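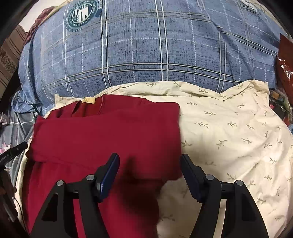
Folding a bulky plaid comforter on a small bed

Posted in Bedrooms & Laundry

I share a small room and my bed gets used as a seat all day, so everything has to be folded and out of the way by 8 in the morning. The sheet and the thin covers are no trouble. My problem is the blue plaid one. It is thick and it will not stay folded. I fold it in half twice, set it at the head of the bed, and by noon it has slumped over and looks like a pile of wash. The sheet under it gets dragged up into wrinkles too.

I don't have a closet shelf deep enough for it. Is there a way to fold it so it holds its shape, or should I give up and buy a storage bag? I would like to keep it on the bed if I can, as I use it every night.

Asked by stamdale_renter

2 replies

Bravilero

You are folding it too few times and leaving air in it. What works for mine:

Lay it out flat on the bed with the print side down. Fold it lengthwise in 3, like a letter, so you have a long strip. Press along the strip with your forearms from one end to the other to push the air out. Then roll it from the end that has no print, fairly tight, and kneel on it as you go if you have to. The last flap goes underneath, and the weight holds it shut.

You end up with a bolster that sits against the wall or the headboard, and people can lean on it during the day.

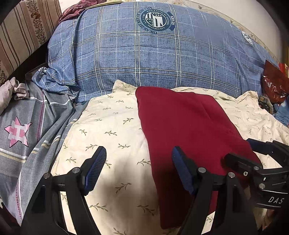 Do the thin things last. A flat cloth or a light cover folds into a rectangle and can lie on the bed or go on top of the roll. If you put it inside the roll the whole thing comes out lopsided.

For the sheet, pull it tight from the foot end after the roll is in place, not before. You will still get some creases near the roll. I leave those. Tucking the sheet 4 inches deeper under the mattress at the head helps a little - more than that and it comes up short at the bottom.

I would skip the bag if you use the comforter every night. You will be tired of the zipper in a week.

rultcombe_1485

I just shove mine in a pillowcase. A king size case, the comforter has to be a thin one though. Might not work for yours if it's really thick.

Also open the window while you fold, they hold dust.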